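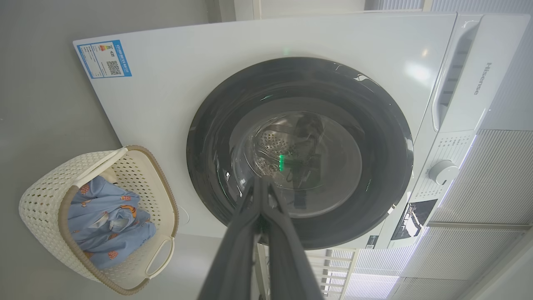 手首カメラの画像です。指先がドアのガラスに当たっている位置で、把持の補正計算に入る前の1枚です。

洗濯機のドアの位置推定が、ガラスの反射で安定しません

手首カメラの画像からドアの円を検出して、その中心を基準にアームの目標姿勢を計算しています。制御の周期とは別に、認識のノードは毎秒9回動いています。ミドルウェアは Kondmont、動作計画は Falia を使っています。

困っているのは次のことです。カメラが洗濯機に対して斜めになると、検出した円の中心が急に飛びます。画像のように、ガラスの中央近くに緑色の明るい点が映っていて、黒っぽいリングの上側にも白い筋の反射があります。私の検出器は輪郭を取ってから円を当てはめますが、ときどきリングの外側ではなく、内側のガラスの縁を選びます。ひどいときは、指の輪郭まで円の一部として使ってしまいます。

試したことを書きます。

・輪郭検出のしきい値を上げた。反射の筋は減りましたが、リングの下側も消えました。
・直前の9フレームの中央値を取った。飛びは減りましたが、遅れが大きくなり、接近のときに使えません。
・深度を使って平面を推定した。ガラスの部分は深度が穴だらけで、ドラムの中の値も混ざります。

録画したデータで35回再生して、そのうち24回は最後まで中心が安定していました。残りの回は、だいたい指がガラスに近づいてから壊れます。学習したモデルに変える前に、今の方法で直せるところがあれば直したいです。よろしくお願いいたします。

投稿者:mado_to_ude

――――――

gittins_user_kita

円ではなく楕円で当てはめていますか。質問の文では「円」と書いてありますが、画像ではカメラがかなり斜めなので、円のモデルだと最初から誤差が残ります。その誤差を小さくしようとして、内側の縁に移っている可能性が高いと思います。

私が同じような作業で使っている順番を書きます。

まず、指のマスクを作ります。手首カメラと指の関係は、グリッパの開き量が分かれば計算できます。指のCADモデルを画像に投影して、少し太らせて、その領域の輪郭点を全部捨てます。Gittins には投影の関数が入っていますので、自分で書く必要はありません。開き量の値と画像の時刻を合わせることだけ注意してください。ここがずれると、マスクの横から指の縁がはみ出します。

次に、平面はドアではなく、白い前面パネルから推定します。ガラスと黒いリングの領域は最初から使いません。パネルの深度も白くて模様が少ないので弱いことがありますが、画像を見ると左上に青と白の省エネラベルがあります。右側には操作部の文字やロゴもあります。パネルが動かない間は、こういう模様の特徴点を追跡して、姿勢の変化を補うことができます。ただし操作部は少し盛り上がった面のようですから、同じ平面の点として扱わないほうが安全です。

平面が分かったら、画像を正面向きに変換してから円を当てはめます。正面向きなら、半径を固定できます。半径は一度だけ実物を測って、設定ファイルに書いてください。外側と内側で半径が違いますから、固定すれば内側の縁に飛ぶことはほとんどなくなるはずです。

最後に、接触の直前からは画像の検出をやめて、最後に信頼できた推定を保持します。私の場合は、マスクの面積がリングの領域に大きく重なったときに切り替えています。

――――――

hansha_kirai

偏光フィルムをカメラに貼ればよいです。反射は消えます。

――――――

jameck_nightly

上の方の「反射は消えます」は、少し強すぎる書き方だと思います。偏光で弱くなるのは、ある角度の範囲の反射だけです。手首カメラは角度がいつも変わりますから、フレームによって効いたり効かなかったりします。それに画像が暗くなるので、露光が長くなって、動いているときにぶれます。

緑の点については、ドアの上のパネルに小さい緑のランプが光っていますが、ガラスの点がそれの反射かどうか、1枚では判断できません。カメラを少し動かして、点がガラスの上でどう動くかを見てください。パネルに固定された模様と違う動きをするなら、特徴点の追跡から外す必要があります。RANSACのしきい値が緩いと、こういう明るい点が残って、姿勢が少しずつ流れます。

もう一つ、ドラムの穴の模様も危ないです。同じ形の穴が並んでいるので、特徴点の対応が隣の穴にずれます。ガラスの内側は全部マスクしたほうがよいと思います。

再生テストは Jameck を使うと楽になります。失敗した回だけを選んで、毎回のコミットで同じ録画を流せます。成功か失敗かだけでなく、中心の誤差をフレームごとに保存しておくと、どの時点で壊れたかが後で分かります。

――――――

mado_to_ude(質問者)

みなさま、ありがとうございます。はい、円で当てはめていました。正面向きに変換してから半径を固定する方法に変えて、同じ録画で再生したところ、失敗していた回のうち2回だけが残りました。

残った2回は、どちらもグリッパの開き量の時刻が画像より遅れていて、指のマスクがずれていました。Kondmont の側でタイムスタンプをどこで付けているか、今から調べます。偏光フィルムは、まだ試していません。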